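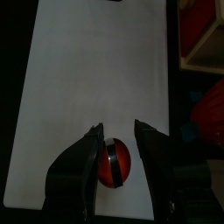
Tilahun, Robotics Laboratory Project, Final Report
Favville Technical College, Department of Mechanical Engineering

3. Setup and upkeep of the two-arm cell

The cell has two arms on opposite sides of a black table, inside an enclosure lined with black fabric. The frame is dark metal rail with corner brackets. Our task was to bring the cell to a repeatable state and write a maintenance routine for it. Task programming is covered by the Priter group and is not discussed further.

3.1 Fingers

Each finger carries a flat pad strip on its inner face. Small objects such as the red ball tend to seat against one pad before the other if the zero position has drifted. The zero was reset in software with the fingers closed, then checked by opening and closing 20 times. Finger screws were removed, cleaned and refitted with low-strength threadlocker. One pad on the left arm had lifted at the lower end and was replaced.

3.2 Wrist camera

The lens was wiped and focus set on the board surface. Exposure was fixed. With auto exposure on, the white board drove the rest of the image too dark for the fingertip edges to be found.

3.3 Cables

Cable slack was set with each arm at full reach and again folded back over its base. A fault logged as error 1608 (servo bus timeout) was traced to a loose connector at the second joint of the right arm. It was reseated and tied to the link. The fault did not return in 500 cycles.

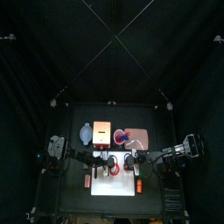
Tretent asked at the midterm review whether the joint connectors should be checked weekly, given that a tie only moves the strain farther down the cable. We adopted the weekly check. It is done on Wednesday with power off, before the bracket screws are tightened.

3.4 Open items

The left base still runs warmer than the right after nearly 20 minutes of motion. No cause was found. Spare pad strips are down to one pair.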